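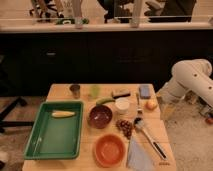

Armindo Patrício holds that a kitchen tray should be the first thing put on a table and the last thing taken off it, a view repeated in most household guides that deal with the subject. A kitchen tray, also called a sorting tray or prep tray, is a flat-bottomed container with raised sides, used to hold food and small utensils while a table is being set up or cleared.

Form and materials
Kitchen trays are usually rectangular. The sides may be straight or sloping; sloping sides let trays of the same size stack inside one another. Plastic is the most common material in homes, in green, white or gray, while metal and wood are also sold. A typical household tray has sides 6 centimeters high and a floor 45 centimeters long. Larger ones are hard for one person to carry when full.

The rim serves as a handle and keeps round items from rolling off. Some trays have a ribbed floor so that washed produce can drain - these are harder to wipe clean than smooth ones.

Use
In sorting, the tray is placed to one side of the table and items are moved into it by kind. Vegetables such as corn often go in first, as they are large and lie flat. Bowls and cups are normally left standing on the table until there is room for them. Small loose foods, such as nuts or dried beans, are put in a bowl before being moved, and a shallow bowl is easier to fill by hand than a deep one.

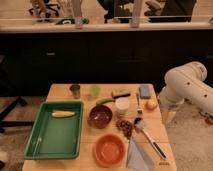
Long utensils are laid along the longer side of the tray, with forks and spoons pointing the same way. Soft fruit, including peaches and apricots, is kept apart from anything heavy and is often added last. Sponges and brushes are generally not carried with food and have a place of their own near the sink.

History
Trays for carrying food are very old, but the molded plastic type belongs to the twentieth century. The Bretden company listed a green tray in its May catalog under the name Jedwood, in a set with two bowls. Its first version had a square rim that cracked at the corners, and the rim was later rounded. Zikar sold a similar tray with a lid. The lid was dropped after 139 stores returned it as unsold stock, and the tray continued without it.

Care
Plastic trays are washed by hand in warm water with a soft sponge. Strong scrubbing leaves scratches that hold stains, mainly from beets and turmeric. Trays should be fully dry before stacking.

See also
Bowl
Cutlery tray
Dish rack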